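3.2 Play food and the wrapping task

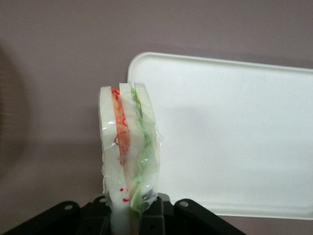
The play food used in the Bemville sessions was chosen for its softness. Hard play food, such as the painted pieces many classrooms already own, keeps its shape whatever a child does with it, and a wrapper can be pulled tight around it with little care. Foam pieces give way under the fingers. They lean, slide over one another and spring back when let go, so the child has to hold the stack and handle the wrap at the same time. In this respect they are closer to real bread and salad than their appearance would suggest.

Each set was stored in a shallow tray and contained bread slices and fillings. A full sandwich was built with three slices of bread, a tomato layer and a lettuce layer, as in Figure 2. The lettuce is wavy and takes up more room than the flat layers, and most of the difficulty reported by the teachers came from it. When it was placed in the middle of the stack it held the slices apart. When it was placed near the outside it tended to bulge at one end as soon as the sandwich was picked up. We did not correct the order of the layers unless a child asked.

Figure 2. A toy sandwich in clear plastic wrap, seen edge-on. The tomato layer lies between two of the bread slices, and the green lettuce stands out on the right.

Wrapping was done with clear plastic. Paper and foil were tried in the Langat pilot in November and given up. Foil stayed where it was put, which made the task too easy for the older group, and paper hid the layers, so that children who wanted to check their work opened the package again and lost their place. Clear wrap let them see the filling throughout. It also creases readily and clings to itself, and a fold made in the wrong direction is hard to undo. Loose edges were accepted. A sandwich was scored as wrapped if it could be lifted from the table and set down again with all its layers inside the plastic.

Nine sets were in use at any time. Wrap was cut in advance into sheets of one size, and 200 sheets were prepared for each block of sessions. The sheets were laid between pieces of baking paper to stop them from sticking together – a step we left out at first, with a good deal of waste. Sheets were used once. The foam pieces were wiped down at the end of the morning and left on a rack until the next session.

Wear was recorded piece by piece. The white bread shows marks sooner than anything else in the set, and by the end of the first block many slices carried small stains or specks. A marked slice was kept in use as long as its shape was sound, on the view that play food in a classroom is seldom clean for long. Slices that had torn or would no longer stand on edge were replaced. Lettuce pieces were replaced when the crinkled edge had split. Over the whole study, more than 900 wrapped sandwiches were scored, and the tomato layers needed replacing least often.

A session lasted 45 minutes, including the time needed to put the trays away. Children worked at low tables and were shown one finished sandwich at the start, which was then removed. They were told to make a sandwich that could go in a lunch bag. No pattern for folding was taught. Most children in the Bemville group began by laying the sandwich flat on the sheet and bringing the sides up over it, while a smaller number stood it on edge and rolled it. The second method used less plastic but often left the stack tilted, with one slice higher than its neighbors.

The Lundau group used the same materials with one change. Its teachers asked for the bread to be handed out separately from the fillings, so that the children would decide on the number of slices before building. Results for this group are given separately in Section 4, where the third slice is treated as optional.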